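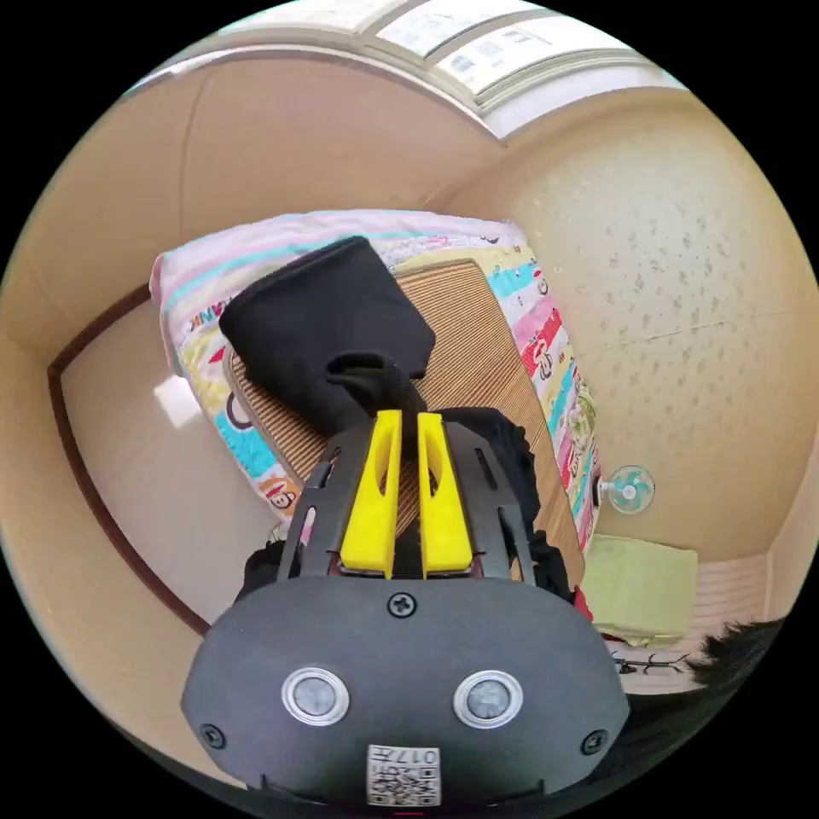

Sleepers Wanted for Our July Bedroom Study

Hi, I'm Marijke, and I'm looking for people who sleep badly! Or well. Or fine until the neighbor's dog starts up. I want to know what a normal night looks like in Skirthorpe, and for that I need you to keep a sleep diary for 6 weeks.

It takes maybe ten minutes a day (less once you get the hang of it). You write down when you went to bed, when you got up, what woke you, and how you felt over breakfast. No blood tests, no wires, and you stay in your own bed the whole time.

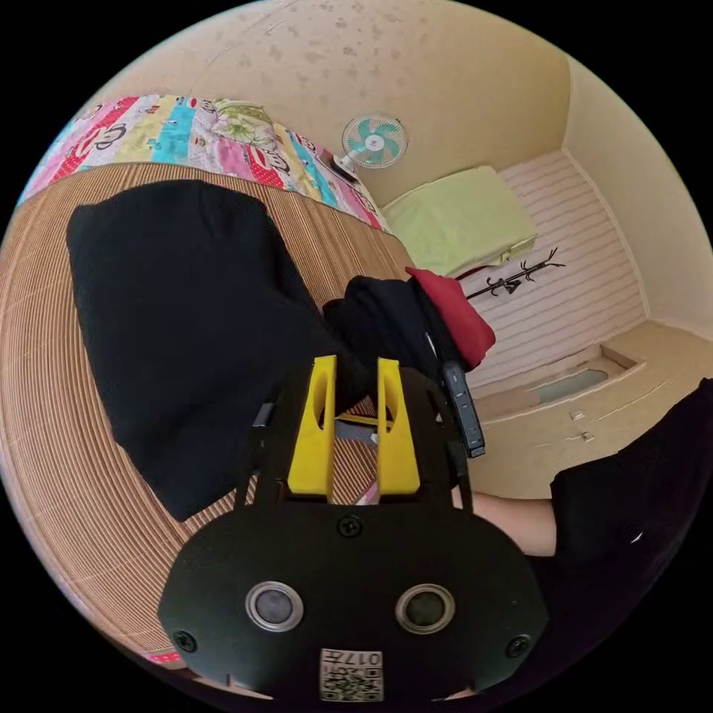

Kobe Desmet, after his first round with us: I thought I'd hate the diary, but I ended up filling it in with my coffee and kind of missed it when it stopped. My wife wants in this time.

She's very welcome, by the way. Couples can both sign up, just keep separate diaries and please don't peek!

You should be 18 or older, live in Skirthorpe or Fastville, and not work nights in July. Snorers, nappers and people with cold feet are all fine. I'll call you once a week for a quick chat, and there's a gift card for everybody who hands in a finished diary.

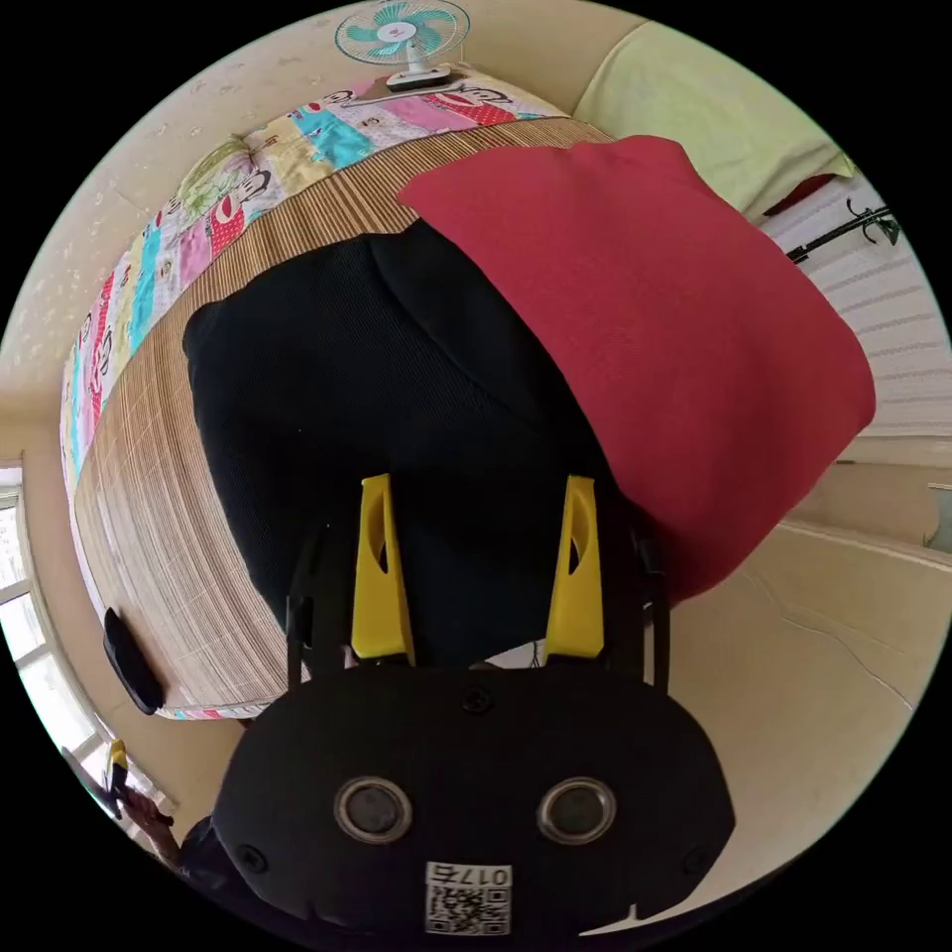
Groen Sleep and Home Group, Skirthorpe

Want to join? Stop by our front desk before noon on Friday and ask for me or Po-yen Wei. We have room for 10 more people, so bring a friend if you've got one who's always yawning.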